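Ladder and stepstool check, Undlow Road building
Done by me, start to finish, 07/10/2020

Right, I've finally been round the lot. It took most of the day because two of the stepladders had wandered off (one was holding a door open upstairs, the other was behind the boiler with a coat on it). My comments are longer than the boxes on the old form allow, so I've typed the whole thing out and you can tick against it if you like ticking.

1. Labels and numbers
Every ladder has its tag except the Botha three-step, where the tag has gone and only the cable tie is left. I've written a number on the stile in marker for now. Sunee Phetsri has the new tags in her drawer, so could whoever sees her first please ask?
Result: OK, one tag to replace.

2. Stiles (the long side bits)
Look along them from one end, like checking a snooker cue. The Ristau extension ladder is dead straight, lovely thing. The older aluminium one has a dent on the left stile, third rung up, and I can feel a crease when I run my thumb over it. I don't care that it has been like that for years, a crease is a crease. I've taped it shut and put it in the cage.
Result: one failed, do not use.

3. Rungs and treads
I gave every rung a twist by hand. No movement on any of them. Two treads on the stockroom steps had paint on them, thick enough to fill in the grip, and I scraped off what I could with a filler knife. It needs another go with something stronger, and please not the stuff that stank the place out in January.
Result: OK once the paint is off.

4. Feet
My favourite bit, as you all know! Turn the ladder over and have a proper look, don't just peer at it from standing. The rubber on the Ristau is nearly new. The stockroom steps have worn down on one side so they rock, only a bit, but you'd notice it with a box in your arms. I've ordered a pair of replacement feet from Branesico and they come in packs of 2, so no spares, I'm afraid.
Result: stockroom steps out of use until the feet arrive.

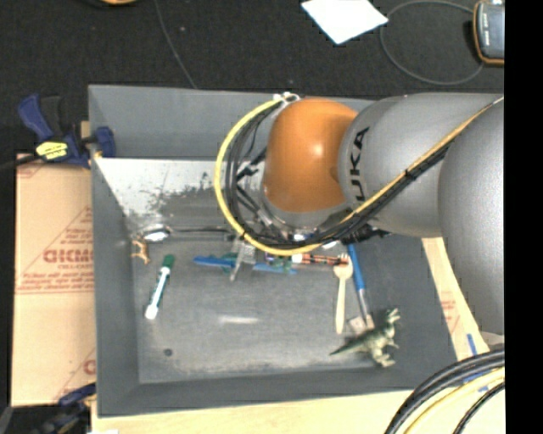 5. Locking bars and stays
Open it, push the bars down, lean on it. All the stepladders locked except the tall one by the loading door, which needs a thump on the right-hand side before it drops in. Montri Saithong reckons it only wants a drop of oil and he may well be right — I've left it with him. If it still needs thumping after that it's going in the cage with the other one.
Result: waiting on Montri.

6. Ropes and pulleys (extension ladder only)
The rope is a bit furry where it goes over the pulley but I couldn't find a cut strand anywhere. I'd like it changed before the next check all the same. Both hooks catch cleanly and the ladder stayed put when I let the rope go slack.
Result: OK, new rope wanted.

7. Weight rating
The plate should be readable without you having to rub it. Most say 150 or so, and Pichit Panyasiri asked me whether that means you or you plus whatever you're carrying. It means everything: boots, drill, tub of screws, the lot. The little plastic hop-up is only good for 90 kilos, so I've moved it to the kitchen where it can't get into trouble.
Result: OK.

8. Storage
The wall hooks are solid. What I'm less happy with is the ladders being stood up loose in the corridor, and I've moaned about this before. Lay them flat on the hooks, top and bottom, and put the strap round. Waraporn Wongsuwan has the key for the cage and there's a second one on the board.
Result: could do better.

Still to do
Tag for the Botha steps.
Paint off the stockroom treads.
New feet, then I'll recheck the rocking.
Rope for the Ristau.
Eustaquio Galindo to sign off the failed one so it can go for scrap. Cut it up first, please, or somebody will fish it out of the skip and take it home.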